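Unit 3: Flexible Packaging for Dry Snack Foods
Course reader, Food Packaging and Storage
Prepared by Brynhildur Overgaard and Troels Ladefoged

3.1 Scope

This unit covers pouches and bags made from plastic film for low-moisture products. Rigid containers and retort pouches are treated in Unit 4. Students should already be familiar with water activity and with the units used for gas and vapor transmission.

3.2 Why dry snacks fail

Most dry snacks become unacceptable through moisture gain, fat oxidation, or breakage. Moisture gain dominates in starch-based products such as chips and puffed grains, where a small rise in water activity is enough to soften the texture. Oxidation dominates in fried products and nuts. It is driven by oxygen in the headspace, by oxygen passing through the film, and by light. Breakage is a matter of headspace volume and case packing, and is left to the lab session.

3.3 Film structures

A single film seldom meets all requirements, so layers are combined. A common structure has a printed outer layer of oriented polypropylene or polyester, a barrier layer, and an inner layer that can be heat sealed. The barrier layer is often a very thin coating of aluminum deposited on one of the films.

Ink is usually applied to the inside face of the outer film before lamination (reverse printing). The ink is then protected from rubbing, and the surface keeps its gloss. Large areas of strong color need close control of residual solvent - trapped solvent can migrate and give the product an off-odor.

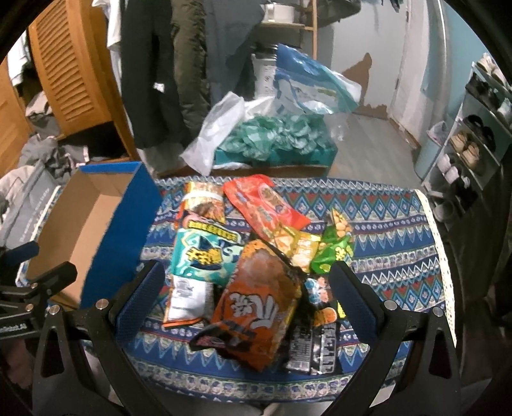
3.4 SEALS AND SEAL DEFECTS

A good laminate is of little use with a poor seal. Seal strength depends on jaw temperature, dwell time, and pressure, and the three must be set together. Typical defects are:

Channel leaks, caused by wrinkles or product trapped in the seal area.
Cold seals, which look complete but peel at low force.
Burned seals, where the inner layer has thinned and turned brittle at the edge.

Printed bags with a dark band at the seal are harder to inspect by eye. A dye test or a vacuum chamber test is preferred.

3.5 Worked problem

A bag holds product that may gain no more than 2 g of water before it is rejected. Under the storage conditions given, the bag admits 3 g per year. Assuming a constant rate, shelf life is 2/3 of 12 months, or 8 months. In practice the rate falls as the product takes up water, so the result is on the safe side - see the derivation in Eyvindsson, chapter 11.

3.6 Before the lab

Read sections 3.3 and 3.4 again. Bring safety glasses. Rhys Halliday will assign benches at the door.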